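Comparing two grippers on a block sorting task
Student project report, Clondutwood robotics lab

5. Results

Both grippers were run on the same arm with the same controller and the same starting layouts. Gripper A was the Skerkadora parallel gripper with flat fingers. Gripper B was the Tuominen, which has narrower fingers and a shorter stroke. We logged 1293 grasp attempts in total between November and the end of term. Of these, 279 were failures, counting drops, missed grasps and cases where the finger pushed the block away.

Cubes and cylinders gave few problems with either gripper. The star prisms were the worst shape for both. If the fingers closed on two points the star turned as it was lifted, and it often landed a little off its target. Hearts were better if they were gripped across the lobes.

The wide fingers of A needed more clear space. Where blocks stood close together it tended to knock the neighbour, so we had to add a rule that takes the outer block first. B could usually get in without the rule, but it was slower to close – roughly a second more per grasp.

6. Problems

The camera mount worked loose one Saturday and we had to throw away that day's runs. After that we checked the calibration before each session. Yellow blocks on the pale wood were sometimes missed by the colour threshold, and we have not fully fixed this.

7. Further work

We would like to repeat the star grasps with soft finger pads and try the Grestotlow controller, which was not ready in time. The layout below has most blocks of the same colour placed near each other, with a cylinder and a star each in red and green.

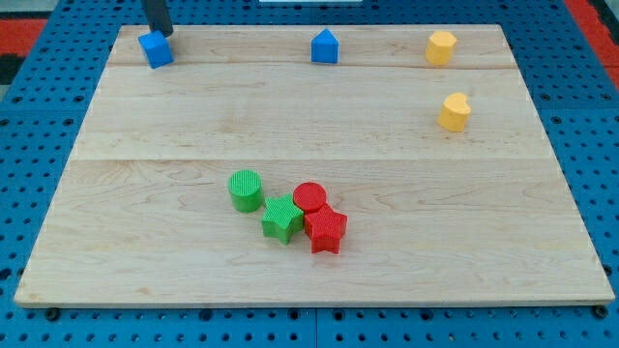
Page last modified: November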